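Hand-held grippers for bedding and knitwear: which pads, which camera?

Posted in Grippers and End Tools, 15 August 2026

Trulach asks:

Hello all. I've got the loan of two hand-held grippers until September and I'm trying to decide which to buy for our makerspace. One has flat, smooth rubber pads and a stiff parallel action. The other has angled fingers with textured pads and a bit more give in them. Both take a small camera on top. I want to record people handling soft things (bedspreads, jumpers, cushions) and later run the same grips on a little desk arm.

The smooth pads are lovely on boxes and mugs but they skate over anything shiny. The textured ones seem better, though I worry about them pulling threads on knitwear. Has anybody compared the two on real fabric? And is a wide lens worth the bother, or should I stick with the ordinary one that came in the box? Budget is tight, so I'd like to get it right first time.

Sarmiento
Textured. Smooth ones are for boxes.

Salvador Quintela
Oh, I've been wanting someone to ask this! I spent most of last month on exactly this comparison, at home, with whatever was in the bedroom, and had a great time doing it.

I did 20 grabs with each set of pads on each kind of cloth, always the same job: pinch, lift by a hand's width, hold for 5 seconds, let go. On plain cotton sheets there was nothing in it, both sets did the job nearly every time. Satin was another story altogether. The smooth pads closed, slid together and came up with nothing again and again, and I had to press down into the mattress to get a fold between them. With the diamond-textured pads I could come in lightly, let the tips touch the cloth and just close, and up it came. Such a satisfying feeling the first few times!

Knitwear was what I was most nervous about too. I had one small snag in all that time, on a loose cuff, and it was my own fault for dragging the gripper sideways while it was still shut. Open fully before you move away and you should be fine. Do check the pads for grit now and then, and go round the screws with a screwdriver after a long session. One of mine had worked a little loose and the finger had a wobble I'd been blaming on the cloth for two days.

Now the lens. Go wide! I started with the ordinary one and kept losing sight of the edges of whatever I was folding, so when I came to play the grips back on the arm it had no idea where the cloth ended. With the wide lens you get both fingertips and nearly the whole bed in one view, and the corners go dark and everything bends.

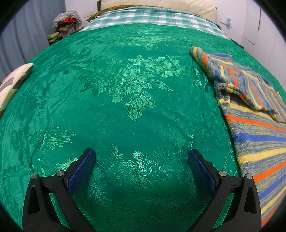
It takes a bit of getting used to, mind. A flat bedspread looks like a hill, and straight lines only stay straight near the middle. I do the lens correction with a printed checkerboard before I start, and again if I've taken the camera off its mount. Pick fabrics with different patterns as well. Stripes and checks are easy for tracking, tone-on-tone satin is much harder and the shine shifts as you move, so it makes a really good test.

One more thing, try tilting the gripper over instead of coming straight down at 90 degrees. I got far more clean pinches on flat cloth with a lean on it, and I only found that by messing about.

If you can only afford one, get the textured pads with the wide lens. I'd love to hear how the desk arm copes!

Plerar
Agree on the pads, less sure about the lens. My controller is an old one and wide video at 50 frames a second was too much for it, it dropped frames and the arm went jerky. Halving the size of the picture cured it. Worth testing on your own kit before you hand anything back.

Also the softer fingers do bend a bit on heavy stuff. I tried a winter duvet and the tips splayed. For jumpers and cushion covers no trouble at all.

Trulach
Brilliant, thank you both. Tried the lean this afternoon on a silky scarf and got it first go! Will do the checkerboard next.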